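Sallard Residents' Forum > Services and Facilities > Changes to bulky waste collection

Posted by Flelance
Monday, January 22, 2018

Members will have received the notice concerning bulky waste. From July, collections will be made every 21 days and must be booked in advance. Each household may put out 2 items per booking. The full terms are held at the estate office.

I should be grateful for members' views before the consultation closes.

Posted by Trukano

I wish to record my objection. The present weekly arrangement is used by elderly residents who cannot store a mattress or an armchair in a hallway for three weeks. The notice makes no mention of them.
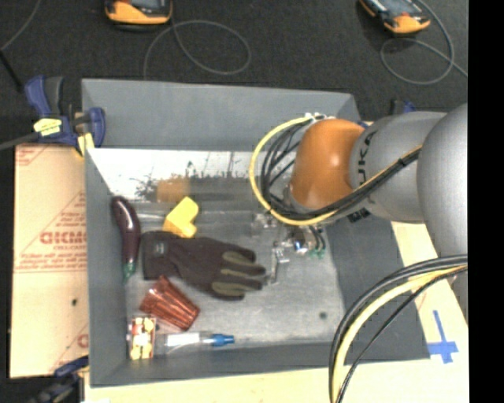 It also fails to state what will happen to items left out without a booking. Under the existing rules they are removed and the cost is shared among all 300 households. If that is to continue, the saving will be smaller than the notice suggests.

Posted by Oral

With respect to the previous contributor, I cannot agree. The weekly lorry frequently leaves Sallard with very little on board, and we all pay for it. Only 73 households used the service last year. A booked collection is the normal arrangement elsewhere.

Posted by Trukano

Low use in one year is not grounds for withdrawing a service from those who depend upon it. I would accept booking, provided that the weekly interval were kept.

Posted by Flelance

Both points have been noted. May I ask whether Oral would support a shorter interval for residents on the assisted list?

Posted by Oral

I would, subject to seeing the cost. I remain opposed to keeping the weekly lorry for everyone.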